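Total, que en agosto me dio por vaciar el trastero. No sé qué tiene el calor, que a la gente normal le pide playa y a mí me pide bolsas de basura.

Llevaba años pagando por guardar cosas que no quería ver. Y esta vez decidí apuntarlo todo en una libreta, objeto por objeto, porque si no me hago trampas (me conozco). Salieron 308. ¡Trescientas ocho cosas en un cuarto donde apenas cabe una bici! De esas me he quedado con 92, y todavía me parecen muchas.

Lo más fácil fue la ropa. Lo más difícil, los cables, que me daba pánico tirar el único bueno. Y luego están los juguetes, claro. Ahí me atasqué una tarde entera, sentada en el suelo, poniendo nombre otra vez a bichos de plástico que llevaban media vida a oscuras. Al final guardé una caja pequeña y el resto se fue al mercadillo de Gallurgate, donde saqué unos 100 euros entre todo y me quemé los hombros.

La estantería Skovholm me costó más. La compré para mi primer piso, cojeaba desde el primer día y aun así la he arrastrado por tres mudanzas. Se la llevó una pareja que la miraba con tanta ilusión que no dije nada de la pata... bueno, sí, lo dije, pero bajito.

Mi sistema, por si a alguien le sirve: una cosa en la mano y ocho segundos para decidir. Si dudo, va a un montón aparte y lo miro al día siguiente, después de desayunar, nunca de noche. De noche soy capaz de quedarme con una tostadora rota.

Me falta la parte de los papeles. Tengo dos carpetas de facturas y un manual de una aspiradora Voslow que ya ni existe en esta casa. Las carpetas las dejo para cuando refresque, y el manual lo voy a tirar en cuanto publique esto.

¿Vosotros guardáis las cajas de los electrodomésticos? Contadme, que yo todavía tengo la de la batidora y no sé qué hacer con ella.
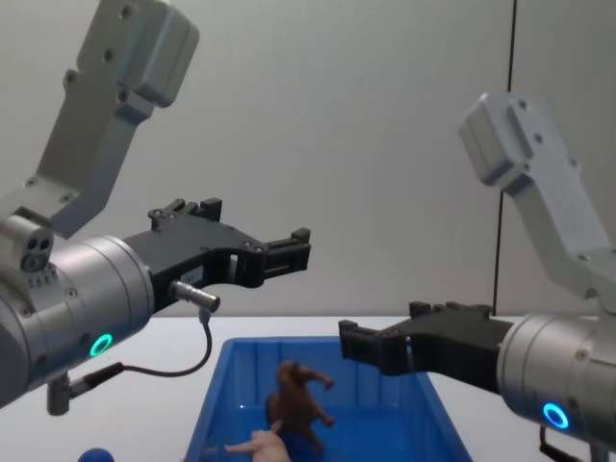 ~ Maite Orduña ~

P. D.: la bici sigue en el trastero, y ahora hasta se puede sacar sin mover nada.

Contacto | © Maite Orduña. Todos los derechos reservados | Volver arriba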